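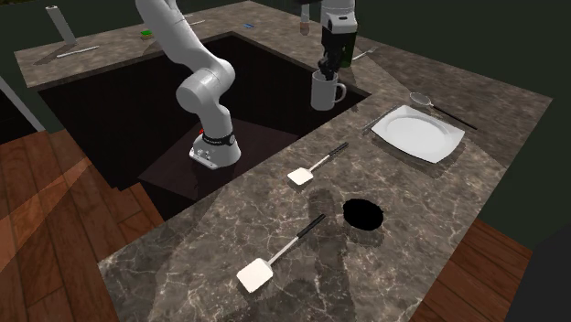

图1 仿真厨房场景:机械臂底座位于水槽内,夹爪从杯口内侧夹持白色马克杯

基于仿真遥操作的厨房抓取示范数据采集

课程项目报告(二月提交)
指导教师:Urho Pitkänen

一、项目背景

模仿学习需要示范。我们组上学期在课程作业里用公开数据训练过一个简单的行为克隆模型,结果对杯子和盘子这类常见餐具的抓取很不稳定。看过失败回放之后,组内意见比较一致:问题多半出在数据上。原来那批数据里抓取方式单一,夹爪几乎都从杯子外侧合拢,物体位置也集中在台面中央。本学期的项目因此把重点放在采集上,模型只用来检验数据,没有做结构上的改动。

项目代号Fletia,任务目标是在仿真环境中用遥操作方式采集一批厨房台面抓取示范,整理成统一格式,并比较不同筛选规则对训练结果的影响。采集在Nieminen楼二层的机房进行,仿真环境使用课程组维护的Zimia,数据整理和回放使用我们自己写的脚本包,内部叫Makix。

二、场景设置

场景是一个带水槽的台面。台面为灰褐色大理石纹理,水槽很深,内壁接近黑色。机械臂底座装在水槽内,手臂从水槽里向上伸出,再从一侧弯下来到台面上方工作。台面上放有马克杯、方盘、勺子、两把锅铲、叉子和一个深绿色瓶子等物品,外围是木地板和深绿色墙面。

底座位置讨论过两次。最初的方案是装在台面靠墙一侧,但这样会占掉后排物品的位置,夹爪到前沿时手臂也几乎伸直,遥操作时容易碰到关节限位。改到水槽内以后,四周台面都空了出来,可达范围比较均匀。代价是手臂下段离水槽壁较近,操作者如果让肘部下沉过多,就会产生碰撞。碰撞检测一直开着,发生碰撞的轨迹会自动打上标记,后期再处理。

光照使用一个方向性光源,角度较低,手臂和物体会在台面前部投下较长的影子。我们保留了阴影,没有改成均匀光照。训练图像里如果完全没有影子,以后换到其他渲染设置时差别会更大。光源角度在每次重置时做小幅随机变化,颜色不变。

三、任务定义

本次共定义5类任务:
1. 抓起马克杯并抬离台面;
2. 把马克杯移到方盘上;
3. 抓起勺子并放到盘边;
4. 把两把锅铲并排放好;
5. 把瓶子移到台面后侧。

每条示范从手臂的固定初始姿态开始,到操作者按下结束键为止。物体初始位置在限定区域内随机,朝向也随机。马克杯的杯柄方向单独做了分层,保证朝左、朝右、朝前、朝后的数量接近。这一步是第一周之后补上的,当时检查发现杯柄朝右的样本明显偏多,原因是随机函数的角度范围写错了。

抓杯任务允许两种抓法:夹杯壁外侧,或者将夹爪手指伸入杯口,从内侧夹持。图1为第二种。操作者在每条示范开始前会看到系统指定的抓法,不自己选择。第一周没有做这个规定,结果大家都习惯用外侧抓法,内侧抓法几乎没有数据。

四、采集过程

遥操作设备为手持控制器,控制末端位置和姿态,扳机控制夹爪开合。控制频率和图像记录频率分开设置,时间戳统一由仿真时钟给出。每条记录包括图像序列、关节角、末端位姿、夹爪开度、任务编号、抓法编号和碰撞标记。

四名组员轮流操作,每人每次不超过一小时。正式采集之前,每人先完成练习,练习数据不计入数据集。我们原本打算把练习数据也留下来,作为“不熟练操作”的样本,后来看了一部分,里面停顿太多,有的在物体上方来回试探十几秒才下去,对训练帮助不大,就没有采用。

采集时另有一名组员坐在旁边记录。记录表上只有三栏:示范编号、是否完成、备注。备注里写得最多的是“滑落”和“碰水槽壁”。“滑落”集中在勺子任务,勺柄细,夹爪稍微偏一点就夹不稳。锅铲比勺子好操作一些,但两把锅铲离得近时,夹爪会碰到旁边那一把,操作者要先把其中一把拨开再夹。拨开的动作我们算作有效动作,没有剪掉。

中途出现过一次记录故障。某天下午的采集里,夹爪开度这一列全部写成了零,原因是脚本更新后字段名不一致。受影响的示范有110条,无法从图像中可靠地恢复开度,最后全部作废重采。之后Makix在每次采集结束时会自动检查各列的取值范围,如果某一列整段不变,就弹出提示。

五、数据整理与筛选

作废的那一批不计在内,最终共采集示范3,457条。整理时按以下顺序处理:

先去掉任务未完成的示范。完成与否由仿真状态判断,不看操作者的主观记录。两者不一致时逐条回放,多数情况是物体到位后操作者松开夹爪太早,物体又滚出了目标区域。

再处理碰撞标记。这里我们准备了两个版本。版本甲把所有带碰撞标记的示范全部删除,版本乙只删除碰撞后手臂停住或物体被碰倒的示范,轻微擦碰保留。

最后裁掉首尾静止段。开头静止主要是操作者还在看任务提示,结尾静止是按结束键前的停顿。裁剪阈值按末端速度设定,夹爪正在开合时不裁。早期脚本没有考虑夹爪这一条,把不少“手臂不动、夹爪合拢”的片段也裁掉了,训练出的模型到了杯子上方就直接往上抬,夹爪没有合。

六、检验结果

我们用同一个行为克隆模型分别在版本甲和版本乙上训练,每个模型在仿真中测试200次,任务和物体位置的随机种子保持一致。

两个版本在瓶子和方盘相关任务上差别不大。抓杯任务里,版本乙的表现好一些,尤其是杯子靠近水槽边沿的时候。回放显示,版本甲删掉了大量靠近水槽边沿的示范,因为在这些位置手臂下段离水槽壁近,容易触发碰撞标记,模型在这一区域看到的样本就少了。这个结果和我们开始时的预期相反,开始时大家都觉得数据越干净越好。

两种抓法混在一起训练时,模型有时会在两种抓法之间犹豫,夹爪停在杯沿正上方,既没有伸进杯口也没有移到外侧。把抓法编号作为输入提供给模型以后,这种情况减少了。内侧抓法对水平位置误差更敏感,手指要对准杯口,但抬起之后杯子的姿态比较稳,放到盘上时倾斜较小。外侧抓法容错大,但杯柄朝向夹爪一侧时经常失败。

勺子任务两个版本都不理想。我们认为主要是图像分辨率不够,勺柄在图像中只占很窄的一条。把分辨率提高后重新渲染了一小部分数据,单看训练损失有下降,但没有时间做完整测试,这里不下结论。

七、存在的问题

数据全部来自仿真,没有在真实机械臂上验证。仿真中的摩擦系数对所有餐具用的是同一组参数,瓷杯和金属勺没有区分,这一点会直接影响“滑落”的比例。

操作者只有四人,个人习惯比较明显。有一名组员习惯先下降再对准,其余三人是先对准再下降,两种轨迹在数据里可以清楚地分开。目前没有按操作者做平衡,数据里保留了操作者编号,需要的话可以重新划分。

台面上的其他物品只作为背景和干扰,位置变化范围较小。瓶子在抓杯任务中多数时候都在台面后侧,模型有没有借助瓶子来定位,现在还不清楚。Pitkänen老师在中期检查时提出过这个问题,建议做一组去掉瓶子的对照测试,我们列入了下一步工作。

八、下一步工作

完成去掉瓶子的对照测试;为不同材质的餐具设置不同的摩擦参数;补采勺子任务,重点是勺柄与台面边沿平行的情况;把裁剪脚本的阈值改成可配置项,并补写说明文档。

九、分工

场景搭建与随机化一人,遥操作接口一人,数据整理脚本一人,训练与测试一人。采集和现场记录由四人共同完成。数据集与脚本已放在课程服务器的项目目录下,目录内有字段说明和一个读取示例,读取前请先看字段说明中关于夹爪开度单位的部分。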